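Cilel Evaluation Pack: Lounge Scene
Controller and camera comparison for simulated humanoids
Supplier: Rorkis
Part no. CL-230
Price: $1,560 per seat, per year
Page updated 24/01/2020

Overview

Cilel is a simulation package for comparing whole-body controllers and camera mounts on a full-size humanoid before hardware is ordered. The Lounge Scene adds a furnished sitting area to the base package. It is meant for labs that already have a controller running on a flat plane and want to see how it copes with furniture, patterned surfaces and narrow gaps.

The pack ships with two controllers, Bouzid and Utari. Both take the same velocity and posture commands, so either can be swapped in from the run file without changes to the rest of the setup. Customer controllers connect through the same interface.

Onboard camera

The body camera can be mounted at the head or upper chest, with pitch adjustable in the run file. At steep pitch settings the floor takes up nearly all of the image, furniture is reduced to legs and lower edges along the top, and parts of the robot come into view from below. This setting suits foot placement work. It is a poor choice for finding a route across the room, and we suggest a second, flatter camera for that.

The carpet has a rough texture of dark cracks on gray-brown. It was picked as a hard case for visual odometry, as the cracks run mostly in one direction and look finer and tighter with distance. Feature trackers tuned on tile or plain carpet will usually need a new threshold. Shadows under the seating are dark enough to be mistaken for obstacles by simple segmentation.

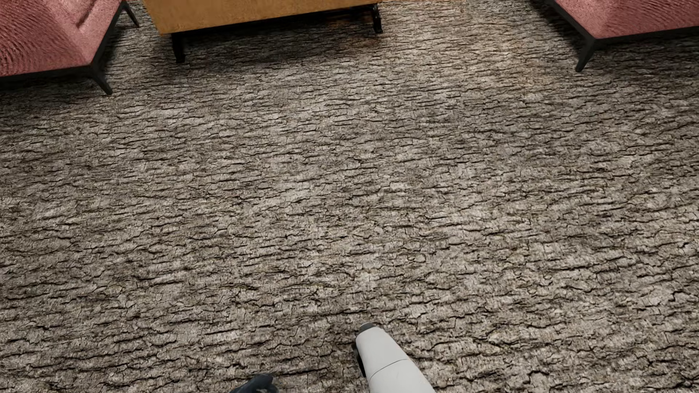

Controllers

Bouzid is a model-based controller. It plans contacts ahead and holds posture well when the base is moving slowly. It needs correct mass values; a wrong payload entry shows up first as drift at the waist.

Utari is a learned policy. It accepts rougher commands and recovers better from pushes, but its low postures are less repeatable. Users who need the same knee angle run after run should start with Bouzid.

Switching between the two during a run is supported in standing only. A switch request in any other posture is held until the robot is upright.

Room camera

A fixed camera looks down on the whole lounge for checking posture and clearance. The standard low-posture check places the humanoid at the right end of the pink sofa with knees bent. Foot spacing and hip height are set separately, so the stance does not have to be symmetrical. The room view is also the quickest way to spot a limb passing through a cushion – a fault that the onboard camera will often miss.

Furnishings include the sofa with plaid and cream cushions, a brown leather armchair, a pink armchair and a wooden coffee table with a bowl of fruit, a magazine and a tumbler. The glass partition is included in depth output as a solid surface by default. Set it to transparent to reproduce the behavior of a real depth sensor.
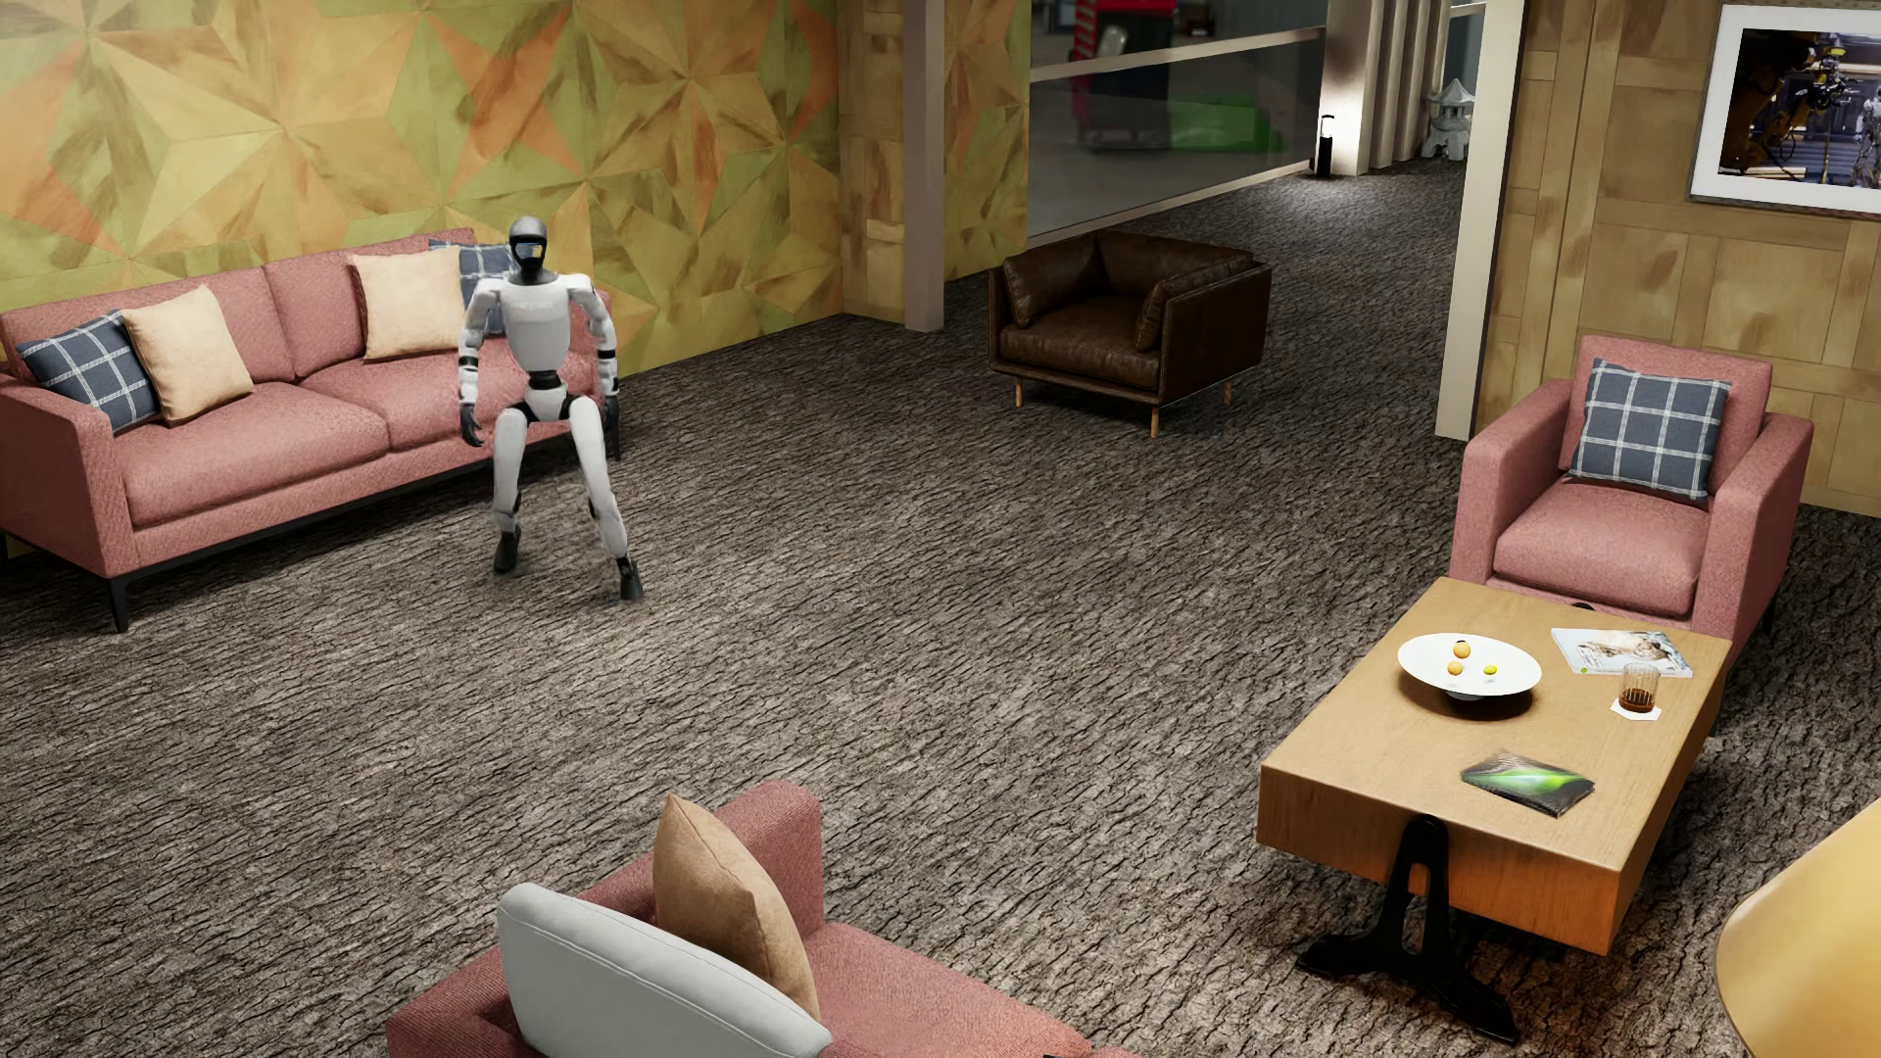

Specifications

Physics step: 2 ms
Controller rate: 500 Hz
Camera outputs: color, depth, segmentation
Camera mounts: head, chest, room (fixed)
Logged signals: 230 per step
Start poses supplied: 2,010
Log formats: CSV, binary

Requirements

Cilel base package, December release or later. A dedicated graphics card is needed for color and depth together. Controller-only runs work without one.

Known limits

Cushions are rigid bodies and do not compress. Contact forces measured in seated postures will therefore be higher than on real upholstery. Liquids are not simulated.

Ordering and support

Seats are sold singly or in packs of 10. Orders and quotes: Sheila Haslam, Rorkis sales desk. Questions on controller interfaces: Joana Aguiar, applications. Please include the run file and the first log with any fault report.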